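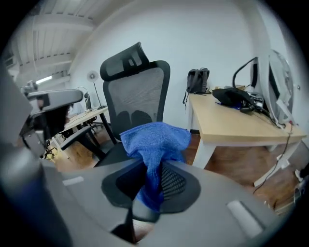 Glaze shelf notes, 1st May

Home Notebook Recipes Kiln log Contact
6 min read

Right, writing this up while it's all still in my head and before I lose the scrap of card I scribbled on. The Vasby white is misbehaving again. Same bucket as last time, same clay, same shelf more or less, and out of the last firing I got two good bowls, a row of mugs with pinholes round the shoulder and one plate that crawled so badly it looks like a map. I'm rather fond of the plate, but I can't sell it.

First suspicion was thickness. I'd topped the bucket up in October and never properly checked it after that, just gave it a stir and carried on (I know, I know). So today I did it the boring way with the measuring cylinder. It came out thicker than my old note says it should be, and I thinned it a splash at a time until it ran off the back of my hand the way I like. Sieved it twice. There was a surprising amount of grit in the first pass, pale crumbly bits, which I think were dried flakes knocked off the rim of the bucket when the lid goes on. They've gone in the reclaim tub. If anybody else uses the white, please wipe the rim down before you put the lid back!

Second suspicion was the bisque. Tanveer had a good look at one of the pinholed mugs and reckons the bisque went through too fast, so there was still stuff wanting to burn out of the clay when the glaze was trying to seal over the top. He may well be right. I'd put that load on the short programme to get it done before the weekend class, and every mug with pinholes came from that load. The two good bowls were older bisque that had been sitting on the rack for ages. That's fairly damning, though two bowls isn't much to hang a theory on.

So, the test. I've made 39 tiles, all from the same bag of the buff clay, pressed from the one slab so they shrink the same. A foot along the bottom so they stand up, a hole at the top, and a few scratched lines across the middle so I can see how the glaze breaks over texture. Half of them will go through the short bisque and half through the slow one, and the odd one out is staying raw as a keepsake of how much they shrink. Short-bisque tiles have an S on the back in iron oxide, slow ones have a dash. Don't ask me why I didn't use L, I'd already done a dozen before it occurred to me.

Within each lot they get one, two or three dips. Count of three for each dip, and let the shine go off before the next one. I want to know whether a thick coat over slow bisque still pinholes, and whether a thin coat over fast bisque gets away with it. If I had to bet I'd say the thin coat gets away with it and looks mean and grey doing so.

Batch weights, for the record. I mixed a fresh small lot of the white for this so that the old bucket isn't muddying things. Dry total came to 496 g after I'd fished a lump of feldspar out of the scoop, so not quite the round number I was after, but everything was in proportion. Water was 341 g to start with and then a bit more by feel. I should have weighed the bit more. I didn't. Next time I'll put the jug on the scales and leave it there.

The crawling plate is a separate problem, I think. It was the only piece that had the Memon slip under the white, and I put that slip on very late, when the plate was drier than it should have been. When I ran a thumbnail along the edge of one of the bare patches the slip lifted as well, so the glaze never had a chance. Su-chen says she gets exactly the same thing if she slips anything past leatherhard, and her way round it is to add a little calcined clay to the slip and put it on thin with a wide brush. I've borrowed her brush. I have also promised to return the last brush I borrowed, which is somewhere under the wedging bench.

Other bits from today, in no order:

The Tunano blue has settled like concrete. Took me the best part of an hour with a stick and then the drill to get it moving. I've put a pinch of Epsom salts in, dissolved in hot water first, and we'll see if it stays up. Please give it a stir when you're passing, even if you're not using it.

Kiln shelves want scraping. The bottom one has a run of green on it from someone's jug and I've turned it so that corner sits at the back, but it needs grinding off and a new coat of wash before it goes through again. Wear the goggles and a mask, and do it outside.

The Vultdale bags arrived, the coarse one. It's lovely and toothy but it eats your hands. I threw three small cylinders to try it and the third stood up much taller than I'd have dared with the buff. I'm keeping it for handbuilding mostly, and maybe one big planter if I feel brave. Shrinkage bar is made and on the rack with the date off the bag scratched in it.

We are low on wax resist. What's left in the jar has gone stringy and pulls off the foot rings in little threads, taking the glaze with it. I've been using a damp sponge and a steady hand instead - slower, but the feet come out cleaner than they have in months, so I may not go back.

Also had a go at reading my own cone notes from the winter and can't tell whether I wrote 6 or 8 for the top shelf. I think 6. The cones themselves are long gone, so that's one whole firing I can't compare with anything. I'm going to tape the cone packs into the book from now on, lumps and all, and the book can jolly well bulge.

Plan from here: slow bisque for the dash tiles first, with the lid propped a crack until the mirror stops misting. Then the S tiles on the short programme. Then dip the lot in one sitting so the bucket is the same for all of them, and fire them together on the middle shelf, mixed up, so I can't blame a cold corner. The raw one is on the windowsill. Tanveer wants to put a couple of his own mugs in with the tiles and I've said yes, so long as they're at the top and he's done his feet.

To do before that: find tongs, top up cone packs, wash out the 80 mesh sieve properly this time, give Su-chen her brushes back (both).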